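Keeping a shared workshop floor clear
Speaker notes, 10 October 2023
Talk length 18 minutes, then questions

Before starting: check the clicker, put the handout sheets on the chairs in the front rows. Water on the left.

Opening

Say what the talk covers. Shared workrooms, the kind where benches, office chairs and storage are all in one space and several groups use them. I look after the Fanport rooms. There are two of them, on the ground floor. Before that I did the same work at Vuvard, which was smaller and had worse storage.

Say what it doesn't cover. No machine safety, no chemical storage. Javuvov had a session on storage cabinets in April and the notes from that are still available at the desk.

Main point, say it early: most of the mess in a shared workroom is on the floor or on its way there. Benches get cleaned when someone needs the bench. Floors get stepped over.

Part one. Where things end up

Go through the usual places in order.

The end of the bench nearest the door. Coats, bags, mail. Put hooks within reach of the door at shoulder height. We put ours behind the door the first time and they stayed bare all winter.

The shelf under the bench. Boxes go in and don't come out. Ask the room how many people could name what is in the box under their own bench. Wait for hands. Then give the rule we use: every box on a lower shelf has a label on the short side, facing out, with a month on it. If the month has passed, the box gets opened.

The top of the shelving. Same rule, plus nothing heavy above head height.

The floor between the bench and the seat. Slow down here. This is the part people came for.

Part two. Cables

Start with the numbers. The last time we cleared both rooms we spent $700 on hooks, trays, outlet strips and floor cover. $400 of that was outlet strips. The rest was cheap.

The strips made the biggest difference. A cable is on the floor when the outlet is too far from the bench. If the outlet is on the bench leg, the cable has no reason to cross the walkway. Mount the strip on the side where people sit, under the front edge, and leave room for large adapters. Two adapters side by side will block three sockets on a narrow strip. Buy the wide spacing.

Power adapters. They slide off the bench and hang by the cable, or they get put on the floor to stop them from sliding. Fix them to the underside of the top with a strap. Don't tape them. The tape leaves glue on the adapter and lets go in summer anyway.

Extension cords. Ours are signed out at the desk and come back at the end of the day. Bright colors are easier to see against a gray floor, but a bright cord is still a cord to trip over.

Slack. If a cord is too long, gather the extra in a loose figure eight and hang it. Don't wind it tight around the adapter. The wire breaks where it leaves the case.

Part three. Chairs

Rolling chairs and floor cables don't go together. Casters ride over a thin wire and stop dead at a thick one. Either way the cable takes the weight of the person in the chair.

Pause for the slide. Give people time to look at the space between the bench and the chair.

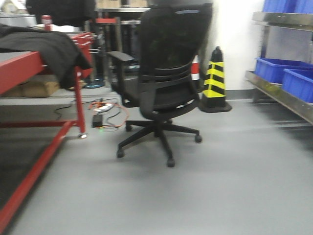
Pagano, from the Javuvov session, wrote back after reading a draft of these notes and disagreed about the order: chairs should come first. In that reply, the argument was that moving the chairs out takes a minute and shows you the whole floor, and that people will agree to a cable plan once they have seen what they have been rolling over. Read that out as it stands. I still do cables first in our rooms, but I would try it the other way in a room with more seats than benches.

After the slide: point out the orange cable and the black wires lying in loops, and the adapter down there with them. Ask what they would pick up first. Take two or three answers. Mine is the adapter. Once it is up under the bench, the black wires can follow it. The orange one gets its own route along the wall or it gets coiled.

Chair parking. Mark a spot for each chair, at the bench, pushed in. Tape on the floor is fine for this. Spare chairs go against the shelving, and if there are too many to fit, give some away.

Check casters for string and hair when you sweep. Turn the chair on its side, pull the wheel straight out, clean the stem, push it back in.

Part four. The end of the day

Read the list from the handout.

Cords off the floor and hung up.
Drinks cans off the benches.
Jackets taken home or on a hook.
Chairs pushed in.
Sweep from the shelving toward the door.

If time is short, skip the story about the Vuvard cabinet and go straight to questions. Spare handouts are in the blue folder. Leave the price sheet on the table for anyone who wants to copy it.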